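Ticket 333: Zipper sticking at the curve on red and black table tennis bag
Status: Closed
Opened by: Florian Perrin
Queue: Club equipment, Lecomte hall

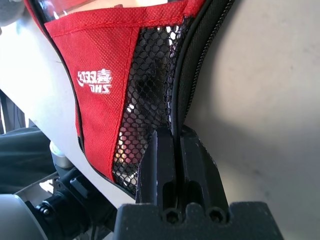 Reported in September. The zipper on the spare bag stops partway and has to be worked back and forth before it will move again. Florian says it catches in both directions, worse when closing, and always after the straight section. The bag is the red one marked DHS, with the black mesh pocket and the clear plastic window, so please don't mix it up with the plain Trister bags on the same shelf. The zipper follows the rounded side of the bag, and the trouble is all on that bend.

Log

9:11 — Emptied the bag. Two paddles, a towel, a box of balls. Ran the slider the full length with nothing inside. Still catches, same place. Overpacking ruled out.

9:20 — Looked along the teeth with a flashlight. None missing or bent that I could find. Some gray lint packed in near the bend. Brushed it out with a dry toothbrush. Slightly better, still catches when closing.

9:47 — Rubbed a plain wax candle along both rows of teeth and ran the slider 11 times. Opening is now fine. Closing still drags if the bag is lying flat.

10:05 — Turned the bag inside out at the bend. A loose thread from the lining was getting pulled into the slider. Trimmed it and sealed the end with a dot of Kelex fabric glue. Left it open to dry.

Comment from Florian Perrin: Do we need to order a new slider? Rekavix has them but only in packs of 47, and we have one bag with this problem.

Reply: No. Hold off on the order. The slider grips fine on the straight part, so I don't think it's worn.

14:30 — Glue dry. Put everything back in and closed it standing up, then lying flat. No catch either way. Repeated with the towel pushed against the zipper side and it caught once on the towel — pack the towel flat against the other side.

Resolution: Loose lining thread trimmed, teeth cleaned and waxed. No parts used. Bag is back on the lower shelf. If it sticks again, reopen this ticket and check the glued spot before pulling hard on the slider.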